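Facilities and Cleaning Help > Staffing and Work Organization

Restroom robot on the night shift - how do we rewrite the task sheets?

Posted by Toltside_Nights
February 4, 2022

I supervise the night cleaning crew in an office building with seven restroom blocks. Three people on the crew, all employed by the building, no contractor. Since January we have had a mobile robot with two-finger grippers on the restroom round. The supplier's integrator set it up and left us a manual that covers charging, faults and the stop button. It says very little about who does what.

Current arrangement: the robot goes in first and picks up loose items from the floor and fixtures. A cleaner then does the bowls, seats, basins and mirrors by hand, and mops. Management now wants the written task sheets changed so that "litter removal" is taken off the cleaners and the time allowance per block is cut. The crew says the time is not there to cut. They still walk the floor to check, and they are called over when the robot stops and asks for help.

What I need to know:

Does anyone have a task sheet that splits the work properly between robot and person?
Who should be named as responsible for a missed item?
Should the help calls be logged as cleaning time or as something else?

I would also like to hear from anyone whose crew has been through this already. Mine are not against the machine. They are against being timed as if it never stops.

Baloyi_FM

We did this at a site with a similar layout. Take litter removal off the sheet if you like, but put "floor and fixture check" on in its place, with its own minutes. Looking is work. If it has no line, the cleaner does it anyway and it comes out of the time for the basins.

Log help calls separately. We used a paper sheet on the cart with three columns: block, reason, minutes. Management did not believe the crew until they had the sheet in front of them.

Ayanda Kekana

I write work procedures for a cleaning contractor, Londus, and have been through two of these changeovers. The post above is correct as far as it goes. The difficulty is that "litter removal" is too coarse a unit. It was written for a person, who sees a paper towel, a hair tie and a wet patch as one job and deals with all of them in one pass. For a machine they are separate jobs with separate failure rates, and the sheet has to follow that.

Start by sorting items by what they are lying on, then by size and stiffness. A crumpled towel in the middle of an open floor is the simple case. Small, soft, thin items at the edge of a fixture are the hard case, and they are the ones that will produce most of your help calls. The fingers have to close on something with almost no height, and they have to do it next to a curved surface without pushing the item into the bowl. Glossy floors are worth a line of their own. Light fittings show up in the tile as bright patches, and you should find out from the integrator whether your model has trouble with them before you agree to any time figure.
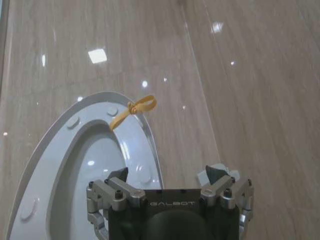

How I would lay out the sheet

Machine, unattended: loose items on open floor, above a minimum size that you agree with the integrator and write down.

Machine, with a person in the block: anything on or touching a toilet seat, a basin rim or a pipe. The person does not stand and watch. They work on the mirrors or basins in the same block and are free to step over if called.

Person only: liquids, glass, sharps, anything inside a bowl, anything that might be a guest's property. Keep your existing procedure for sharps word for word. Do not let it be merged into a robot section.

Person, after the machine: floor and fixture check, then wet work.

The order matters for hygiene as well. A gripper that has worked around a toilet seat must be treated as a dirty tool. Wiping down the finger pads and the linkages needs a named person, a product that the supplier approves for those materials, and minutes on the sheet. In both changeovers I worked on, this was left off the first draft and the cleaners were doing it unpaid at the end of the shift. The linkages take longer than the pads - there are joints and screw heads to go around, and a flat cloth will not do it. Follow the manual for isolating the arm first.

Responsibility for a missed item

Name the step, then the role. If the item was in the machine's class and the machine reported the block as clear, it is recorded as a machine miss, even when the cleaner's check catches it. If you record only what the tenant complains about, every caught miss vanishes and the machine looks better than it is. The crew's checking then looks like wasted time, and that is how the minutes get cut.

Help calls

I would not book them as cleaning. Give them their own code, and record two times: minutes at the machine, and minutes to get back to the interrupted task. The second is usually left out. A cleaner called from one block to another has to put down chemicals safely, take off gloves, walk, put on gloves again and walk back. Over 20 calls in a shift that is a real piece of somebody's night.

On the time allowance, ask for the current figure to be held until you have logged 500 block visits. Below that, one bad week distorts the result. Then renegotiate with the log on the table and one of the cleaners in the room.

One change I did not expect: the cleaner who handled most of the calls ended up knowing more about the machine than the day engineer did. We regraded the post. If yours is doing that work, raise it now, before the new sheets are signed.

wuresia_dave

Ours just gets switched off when the building is busy and the guys do it the old way. Check if your lease lets you send it back.

Toltside_Nights

Thanks. I have drafted a sheet on the four-class layout and added a code for help calls. The wipe-down was not on ours either - it was being done by whoever finished first. I have asked for the allowance to stay as it is while we log. The minimum size for open floor items is still with the integrator.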